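3.2 Release of updated tables

Records enter the Gustmont store from eight municipal sources. Each source keeps its own schedule: the parking register is sent nightly, the school roll once a term, and the housing survey every November. Before this work, staff copied each file by hand into a shared folder and told the web team by email that it had changed. The public tables were often a whole release behind the internal ones, and users had no means of seeing this from the portal.

We replaced the shared folder with a staging database, which we call Jorden. A file that arrives in Jorden is checked against the column list agreed with its owner. If the columns match, the file is loaded and given a version number. If they do not, the load stops and the owner is sent the name of the first column that failed. We did not try to repair files automatically. An earlier trial of this, described by Sokol in the project's internal notes, filled empty postcode fields with the value from the row above, and the fault went unseen for three releases.
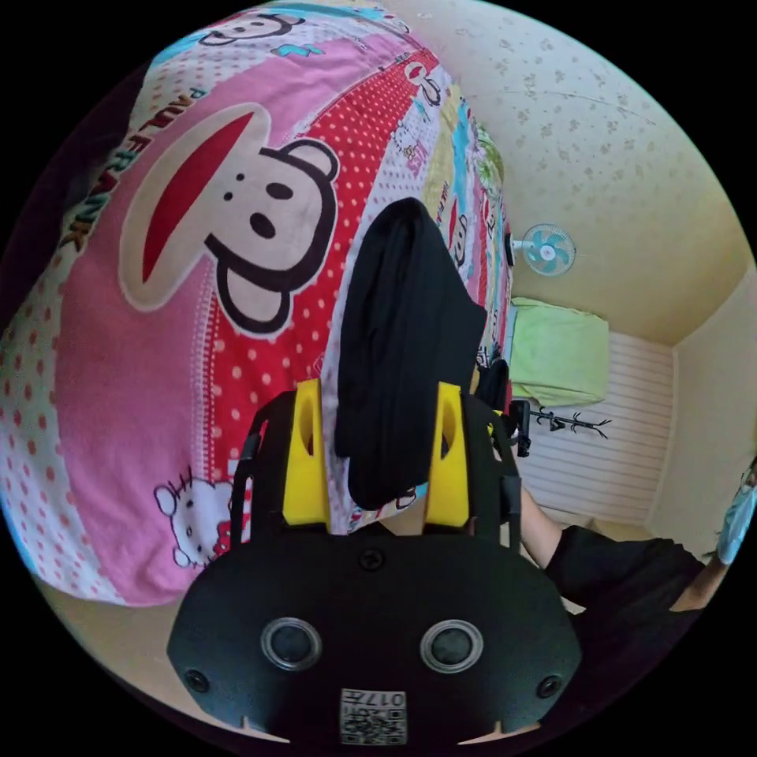 Figure 3. Gripper with yellow fingers and a folded black cloth.

The version number is carried through to the public portal, so that a chart made from the housing survey shows the same number as the table it was drawn from. Charts are redrawn only when the number changes. This cut the nightly run considerably, as most tables do not change on most nights.

At the time of the last full load, 2021-06-05, the store held 2,331 tables, of which 1,970 were open to the public. The remainder are kept internal, mostly on account of small counts that could identify a household. Access is set on the table and not on the column. Žofie Sokol argued for column-level control during the design stage, and we still think it would be the better choice for the health tables, but the portal software (Gudine) had no support for it.

3.3 Naming of fields

Field names were a harder matter than we had expected. The same street code appears under different names in the parking, housing and refuse tables, and each name is used in reports that the departments do not wish to change. We kept the local names and added a lookup table, following the method of Bjarnason. A query may use either the local or the common name. Where two departments use one name for different things, the common name must be given, and the query is otherwise refused with a short message listing the possible matches.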